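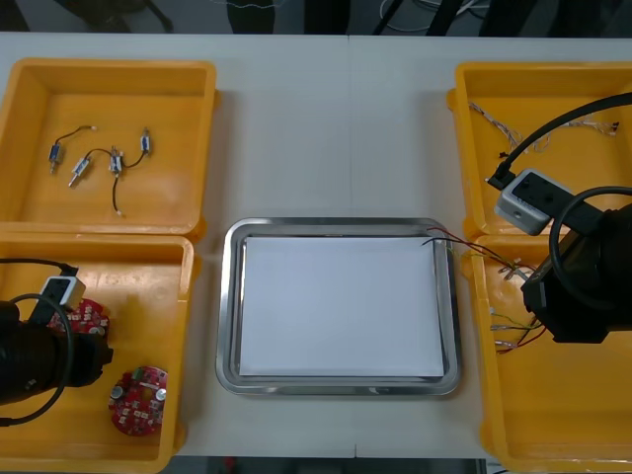

Güven Karaca
Parts Desk Support, Galtonham

Ticket: label printer skips every second label
Opened: 11 June 2020
Status: Resolved

Reported by the Boreck stockroom. The Bratusix label printer feeds two labels for each one it prints, so half the roll goes in the bin. It was fine all through May. Great little puzzle, this one!

First try
Power off, roll out, roll back in, power on. Same result. I ran the built-in test page and that came out perfect, one label after another with no gaps, so the feed motor and the sensor are both happy. That pointed me at the computer (my favorite kind of fault, no screwdriver needed).

Second try
Reinstalled the driver and cleared the print queue, which had 112 old jobs sitting in it. Printing got a lot faster, which the stockroom loved, but it still skipped.

Third try
Opened the label template and there it was: page height set for the old Eichhorn rolls. The new rolls have shorter labels, so every job spilled a sliver of blank page onto the next one. I fixed the height, saved the template under a new name and sent 4 test labels. All good! Then we let it loose on the small parts bins, solenoids first.
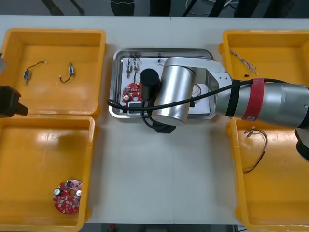 Follow-up
Boreck ran some 2,000 labels overnight without a skip. I've copied the new template to the shared folder, so please delete any older one on your desktop. If yours starts skipping too, check the page height before you call, and reply on this ticket if that doesn't cure it.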